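Thread on the home care aides' meeting with the county health board. I was there with the group from Skukard and took notes, so this is long.

1/ Background first. Home care aides in our county are paid through a contractor, Dimitz. The contract ends this summer and the board has to decide whether to renew it, bid it out, or bring the aides onto the county payroll.

2/ The aides have asked for the third option since January. They handed in a petition with 108 signatures. The board clerk stamped it and gave them a copy. After that they heard nothing for weeks.

3/ Then a letter came saying they could speak at the next open session. Two speakers, five minutes each. The letter said mileage would be paid for anyone driving in from outside the county seat. When people asked for the form at the front desk, the desk had no form.

4/ We went in 2 vans from Skukard. One belongs to the church and the other was lent by a member's brother. We left before six because the sign-in sheet closes at 8:30 and the road past the quarry is down to one lane.

5/ The session started late. First item was the minutes, then a long talk about the parking lot at the east clinic, then the flu shot numbers. Aides who had worked the night before were sitting through all of this. A few had to leave before our item to get to their morning clients.

6/ Nhàn Khổng spoke first. She has been an aide for 13 years. She told the board what she earns an hour and what she spends on gas between clients, and that the contractor does not pay for the time in the car. On some days that is almost 2 hours.
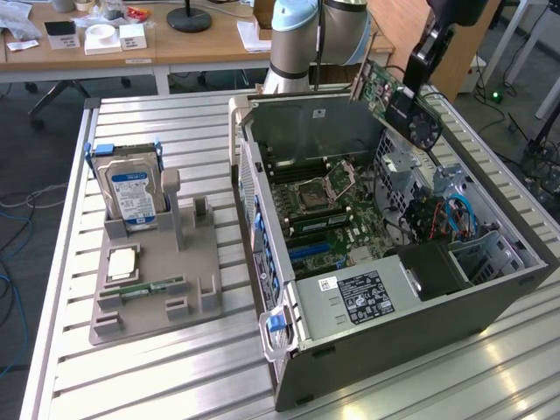
**SKUKARD, April 8, 2023**

7/ Picking this up again after some sleep. I have gone back over my notes and fixed a couple of spellings. If you spoke and I have you down wrong, message me and I'll correct it.

8/ Nhàn also talked about gloves. Aides are supposed to get a box a month for each client. She said she has been buying her own since the winter. A board member asked if she had reported it. She said yes, by phone and in writing, and she had the letters with her. She offered them to the clerk, who took them.

9/ Wulan Sinaga was second. She looks after people with dementia, mostly evenings. Her point was about turnover. One of her clients had five different aides last year. Each new one had to learn how he takes his pills and which door he tries to go out of at night. His daughter ended up writing it all down and taping it to the fridge.

10/ Wulan ran over her time and the chair let her finish. I want to note that, as some people online are saying she was cut off. She wasn't.

11/ The contractor's manager was there too. He said unpaid drive time is "standard in the field" and that the glove problem was a supply issue and is being looked at. He did not give a date. He was asked how many aides quit last year and said he would send the figure later.

12/ Questions from the board were mostly about cost. The finance officer said putting aides on the county payroll would mean adding health coverage for all of them, and he does not have an estimate yet. One member asked why there was no estimate when the petition had been in the building for weeks. He said it was not assigned to his office.

13/ That part matters. Most home care aides I know have no health insurance through the job. They help other people get to the doctor and put off going themselves. Nhàn said this in her statement and it got the only applause of the morning.

14/ No vote was taken. The board asked for three things before the next session: a cost estimate from finance, the turnover figure from the contractor, and a written answer on the gloves. I have asked the clerk for copies of all three when they come in.

15/ On the mileage: still no form. The clerk took down the drivers' names and plate numbers on a legal pad and said someone would call. Keep your gas receipts. If you drove and did not give your name, email the clerk's office and put the session in the subject line.

16/ People have asked if families can speak next time. Yes. You have to sign up by phone the week before, and you can also send a written statement if you can't leave the person you care for. One page is enough. Say who you are, who you look after, and how often the aide comes.

17/ If you are an aide and want to come, tell Wulan or me how many seats you need. We are short one driver for the Skukard side. Night shift people - we will try to hold seats in the second van so you can leave early.

18/ Also, please don't post clients' names or addresses in the replies. I have had to hide two comments already. Talk about your own pay and hours as much as you want.

19/ I'll add to this thread when the clerk sends the papers.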